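## 4. Marking out the table and setting up the boards

This section covers the shared work table, the small clip board that lives on it, and the large whiteboard on the far wall. Read section 3 first if the desks have not been pushed together yet. A second pair of hands helps with steps 1 and 2.

You will need:

- one roll of gray duct tape
- one roll of white tape, narrow
- the small dry-erase board with the clip
- dry-erase markers and a clean cloth
- a tape measure

### 4.1 Prepare the tabletop

1. Clear the tabletop and wipe it with a barely damp cloth. Dry it right away.
2. Check that the far side of the table butts up against the second desk. If there is a gap, move the desk, not the table.
3. Let the surface stand for 20 minutes before you put any tape on it.

**Note:** Small scratches and specks near the front edge do not affect the tape. Do not sand them or fill them in.

**Caution:** Do not use solvent cleaner on the wood top. It dulls the finish and leaves a ring.

### 4.2 Tape the work area

1. Lay the clip board flat in the middle of the table.
2. Mark a rectangle around it with short pencil ticks at the corners. Leave enough room to turn the board without crossing the line.
3. Tear the gray tape into strips and split them lengthwise. A thin line is easier to see past and easier to lift later.
4. Lay the two long sides first, then the short ones. Press from the middle of each strip out to the ends.
5. Rub out any pencil that still shows.

Overlap the corners slightly - a butt joint will start to curl. Replace the outline when the edges pick up dirt. When you remove it, pull slowly and keep the strip low against the wood.

**Note:** Use the white tape for bundling cables and for temporary labels. It does not hold well enough on wood for the outline.

### 4.3 Place the small board

1. Set the board inside the outline with the clip toward the back of the table.
2. Turn it a little if that suits your writing hand. It does not have to be square to the tape.
3. Clip no more than 3 sheets at a time. A thicker stack bends the clip and lifts the top of the board.

Keep the tape rolls outside the outline. Laptops, mice and sample toys go on the second desk.

### 4.4 The wall board

The wall board is for sketches and notes that have to stay up longer than a day. Magnets are stored on the board itself, near an upper corner, so the writing area stays free.

1. Erase only your own notes.
2. Return magnets to the corner when you take a sheet down.
3. Clean the whole surface in May, when the Wurnstead room is closed for carpet cleaning. Ask Irina Mocanu before wiping anything marked Plosow.

**Caution:** Do not tape or pin paper to the perforated wall panels. The holes tear, and a single panel cannot be swapped without taking down the one next to it.

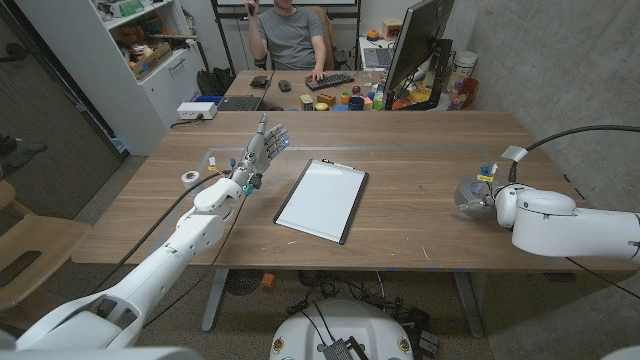
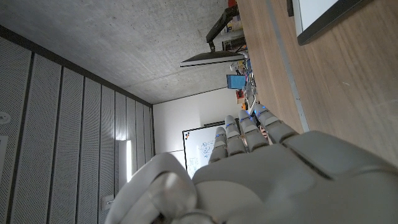 *Figures 4-1 and 4-2. Clip board inside the taped outline (first figure); wall board on the far wall (second figure).*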